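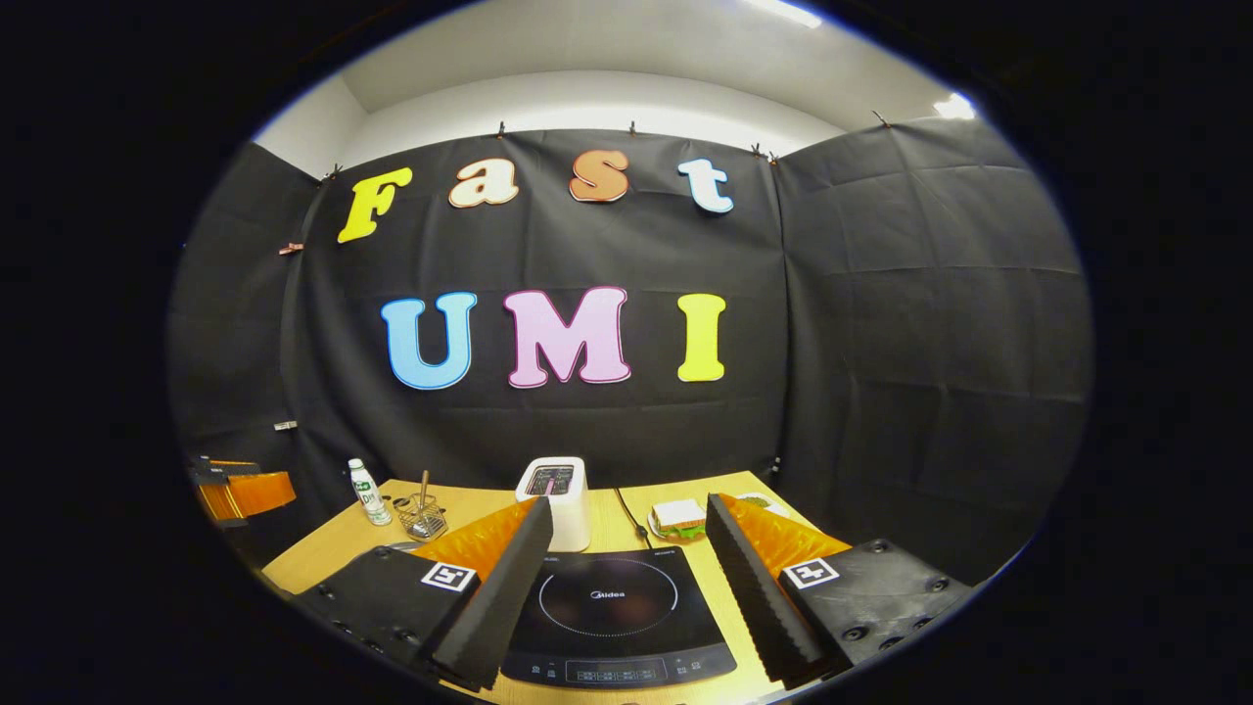 Vitard brings grippers into its Firketness test kitchen

2021-04-02

Catering supplier Vitard has started moving kitchen prep work at its Firketness site over to two-finger grippers, the company said. The change affects 48 employees, most of them on the early shift.

Simple jobs at the induction cooktop come first, along with handling pans and dry goods such as soybeans.
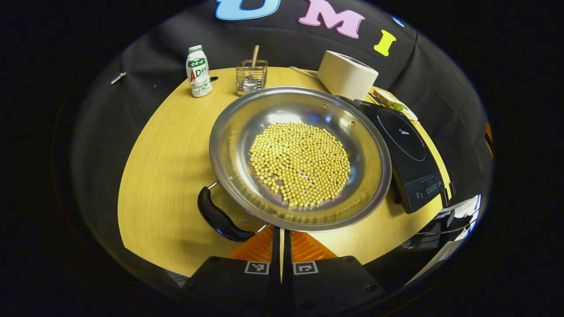
Staff who used to do this work by hand will spend 4 days in training and then move to checking, tasting and packing – no jobs are being cut before November, according to Vitard. Pay grades stay the same.

The Mener workers' association wants that promise extended. It also wants a say in how fast the line runs and in who gets called when a gripper stops. Talks continue at the company's Stan office.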